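Ministries Should Correct the Record With Documents

When the Havdale foreign ministry rejected the Allstead Courier's story on detained travelers in February, it used strong words and gave no facts. It called the report false. It did not say how many people were held, or where.

The paper had put the number at 56. A ministry that knows the real figure can print it in one line. Havdale still relies on a press law from 1910, which lets officials demand a retraction without showing what was wrong.
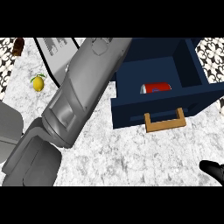

One reader wrote in to say that governments can't release names while cases are open, and that families often ask for silence. Fair enough. A total is not a name, though, and Wumbei publishes one every month.

Editors have work to do too. The Courier ran its correction policy on page 80. Put it up front, and print the ministry's full reply next to the story.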